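Tanport Kitchen Swap Opens Its Doors January 25, 2019

TANPORT - Hi everybody, Pei-shan Lai here, and I am so happy to finally get this out to the local papers! The Tanport Kitchen Swap is moving out of my garage and into the old Nikzad shoe store on Povorska Street, and you're all invited to come and trade.

If you've never been, it works like this. You bring in bowls, pans, mugs, whatever you've stopped cooking with, and you take home the same number of pieces. No money changes hands. Last year 506 households came by (my poor driveway!) and we rehomed 3,464 pieces, almost all of it from people living within a few blocks.

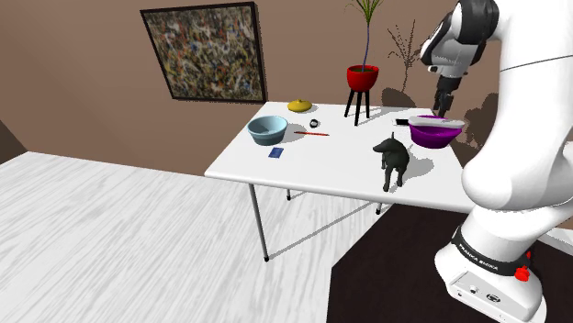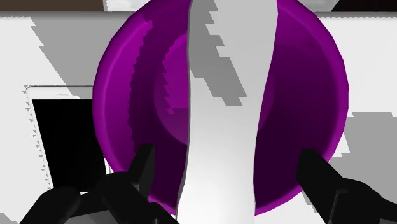

Mixing bowls go faster than anything else, so if you have a spare one in the cupboard, please bring it. We're also short on lids and decent baking sheets. Knives have to be wrapped, and we can't take anything that plugs in.

Chun-hung Au is running the front desk, and Grigoris Vlachopoulos will be sharpening knives in the back for $3 each. The shelves came from Grerkau Hardware, who gave us a very kind price. Thank you, Grerkau!

We have the lease through June and I'd love to stay longer. Questions, or a big load to drop off? Ask for me or Hoi-yan Tai at 81 Povorska Street.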